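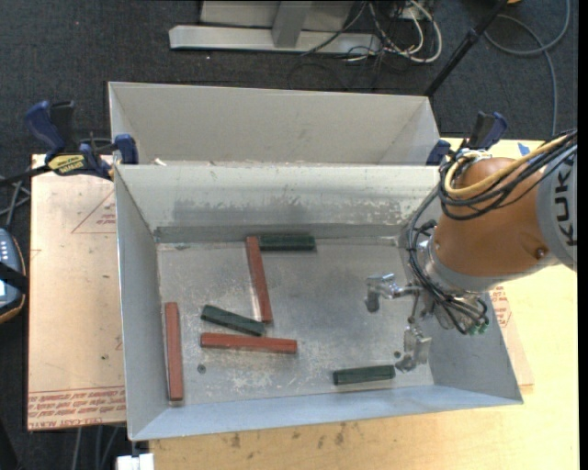
Sulastri wants to know why her cereal always has the big pieces on top and the dusty bits at the bottom, when the factory must have mixed it all together. She says she tips the box upside down before school, and by the next morning the raisins and nuts are showing off on top again. Great question, Sulastri! I had to go and eat two bowls of muesli before I could answer it properly.

The short version is that your cereal sorts itself. Every time the box gets bumped, the pieces hop up a tiny bit. While they are up, little gaps open underneath them. A crumb or a flake of oat can slip into a little gap. A Brazil nut can't, because the gap would have to be as big as a Brazil nut, and that almost never happens. So the small stuff keeps trickling down and the big stuff gets left higher and higher. Scientists call this the Brazil nut effect (really, that is the name grown-up scientists use, in serious papers and everything).

Now think about how far that box has traveled. Trucks, potholes, a shopping cart with one wobbly wheel, your brother dropping it on the kitchen floor. That's a lot of bumps before you even open the flap!

There is a second thing going on too, and I like this one even better. When you shake a box, the pieces in the middle tend to rise together, and the pieces touching the sides get dragged down by rubbing against the walls. Big pieces ride up the middle, but when they get to the top they can't fit into the thin stream going down at the edges. They're stuck up there like someone who climbed a ladder and found it had been taken away.

You can try this at home. You need a clear jar with a lid, some dry rice, and one big thing, like a walnut in its shell. Put the walnut in first, right at the bottom, and pour rice over it until the jar is a bit more than half full. Screw the lid on tight – I mean it, I am still finding rice in my slippers. Now shake the jar up and down with short, quick shakes, keeping it upright. Count as you go and write down the number when the walnut peeks out. Mine took 55 shakes. My friend Femke did it in 49, but she has very strong arms and a skinnier jar.

Once you've got a number, change one thing and go again. Try a bigger walnut, or sugar instead of rice, or slower shakes. My slowest try took 91 and my wrist was sore all through dinner. If you change two things at once you won't know which one made the difference, so be patient and do them one by one.

Shape matters as well. Round things roll past each other easily. Long things, like pencils or dry spaghetti, like to lie down and lean on each other, and then they jam. Fill one cup with marbles and another with short bits of spaghetti, dropped in any old way, and look at how much air is left between the pieces. The spaghetti leaves great big holes! Tap the cup for a while and some of the bits will turn and settle closer together.

This happens outdoors too. In cold places, stones come up to the top of farm fields winter after winter. My grandpa had a potato field near Halum and he used to say the stones were his best crop. Part of that is ice. Water in the soil freezes and swells and lifts the stone a little, and then soil slides in under it before it can drop all the way back. It isn't quite the same as shaking a jar, but you can see the family likeness: something big goes up, something small fills in below, and the big thing can't get back down.

So what should Sulastri do about breakfast? Tipping the box upside down does help for a minute, but then she carries it to the table and the bumps start over. I'd lay the box on its side, roll it gently a few times and pour right away. Or use a big spoon and dig for the dusty bits on purpose, the way I do, since they make the milk taste best.

Next time I'm answering Milan, who has asked why wet sand sticks together and dry sand doesn't. Bring a bucket.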